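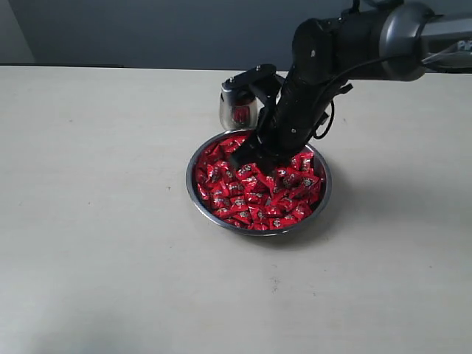

Ata da reunião da comissão de acolhimento
Plescombe, sala de apoio, 15 de agosto de 2025

Presentes: Auður Þórarinsdóttir (presidiu), Ákos Boros (secretariou), representantes da receção e da cozinha.
Ausência justificada: o representante da Vakis.

1. Ata anterior
Lida e aprovada sem alterações. Continua por resolver o pedido de toalhas, que vem de abril e passa para a próxima reunião.

2. Rebuçados para o dia aberto
Ákos Boros apresentou o orçamento da Dirnano: 700 unidades, embrulhadas individualmente em papel vermelho, com entrega incluída. A Kjærgaard apresentou um preço mais baixo, mas só fornece em sacos sem embrulho individual. A receção lembrou que no ano passado houve queixas por causa de doces soltos. Aprovada a proposta da Dirnano, com um voto contra.

3. Forma de servir
Discutiu-se se os rebuçados devem ficar numa única taça à entrada ou ser distribuídos por copos pequenos nas mesas. Auður Þórarinsdóttir defendeu as duas coisas: taça grande de inox na mesa da entrada e copos de inox nas salas. A cozinha não vê inconveniente, desde que os copos voltem no mesmo dia.

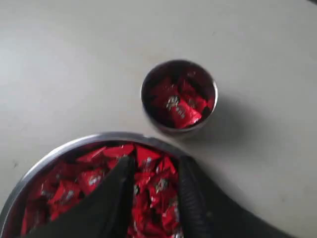
Taça grande e copo pequeno, ambos com rebuçados vermelhos.

Ficou decidido não encher os copos acima do bordo. Reservam-se 200 rebuçados para reposição durante a tarde, guardados no armário da receção. A chave fica com Ákos Boros.

4. Mesas
A receção pediu que os tampos claros fiquem sem toalha, por se limparem melhor. A cozinha preferia toalha, pelo menos na entrada. Sem acordo quanto à entrada, decide a presidente depois de ver a sala montada. Nas restantes salas não se usa toalha. Os copos não devem ficar no meio do tampo, onde fazem falta os folhetos e as fichas de inscrição. 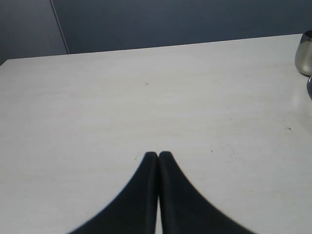 Copo metálico junto ao canto de trás da mesa.

A posição ao canto foi aceite para todas as salas, exceto a sala das crianças, onde o copo fica no balcão.

5. Tarefas

Ákos Boros: confirmar a encomenda à Dirnano e pedir fatura em nome de Plescombe.

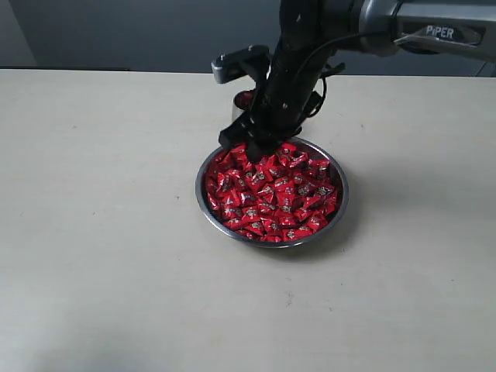

Cozinha: lavar e secar a taça e os copos na véspera; deixar tudo no carrinho junto à porta.

Receção: imprimir 50 fichas de inscrição e avisar a Vakis da hora de abertura.

6. Outros assuntos
A lâmpada do corredor continua fundida. A cozinha pediu a devolução de duas travessas emprestadas.

A próxima reunião será marcada por correio eletrónico.

O secretário, Ákos Boros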